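Kitchen and table check, Kiltbridge rental
September round, comments by me as usual

I do this one before the fall guests start coming, and this year I got to it early, with coffee, at 8 in the morning. OK means OK. Anything else has a note after it.

Smoke alarm, hallway side: OK. Pressed the button, regretted it.

Fire extinguisher under the sink: OK, needle in the green. It had crept behind the trash bags again so I moved it up front where a person could grab it.

Stove knobs: 4 out of 4 turn and click off properly. The front left one is stiff. I can live with stiff, but I'd like it looked at before the holidays.

Outlets by the counter: OK. The Wonis kettle cord has a kink close to the plug, so I pulled the kettle and put the spare one out.

Step stool (the Handimlow one): rubber foot missing. FAIL. It's in the garage with tape across it, please don't bring it back in!

Dishes, chips and cracks: OK with comments. I look at every rim and then run a finger around it too, slowly, because a chip you can't see will still cut a lip. The big white bowls are the ones I fuss over most, they get used for everything from salad to popcorn.

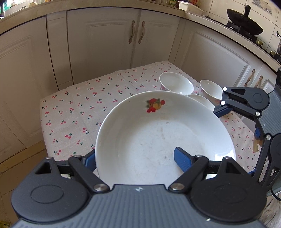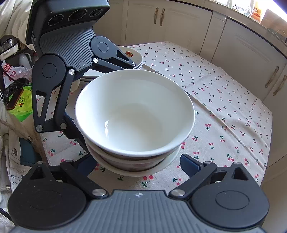

The fruit print on the inside is something I always check for flaking. If you can feel an edge on it with your nail, set the piece aside and write it down. Scuffs on the bottom are a different matter. I try baking soda and a soft sponge first, and if a mark stays but the surface feels smooth, the bowl stays in service.

Stacking: please keep the stacks low, big pieces underneath, and lift from the bottom with both hands. I know it's tempting to carry the whole lot to the cupboard in one trip (I've done it, I have the scar on my toe).

Tablecloth: OK, and I still love the cherries. Two things to look at every time. Smooth out folds before anything heavy goes down, a bowl sitting half on a ridge can rock. And check how far the cloth hangs over, especially if there are little kids coming who like to pull.

Table legs: tightened one bolt a quarter turn, the rest were fine.

Cupboard shelf, upper: pegs all seated. The Yeoman brackets are holding up nicely.

Floor mat at the sink: curling at one corner. Flipped it for now, would like a new one.

To buy: sink mat, stool foot (or a whole new stool, I won't argue), baking soda.

Next check goes on the same sheet, on the back. Use pen, the pencil from last time had rubbed off and I couldn't read half of it.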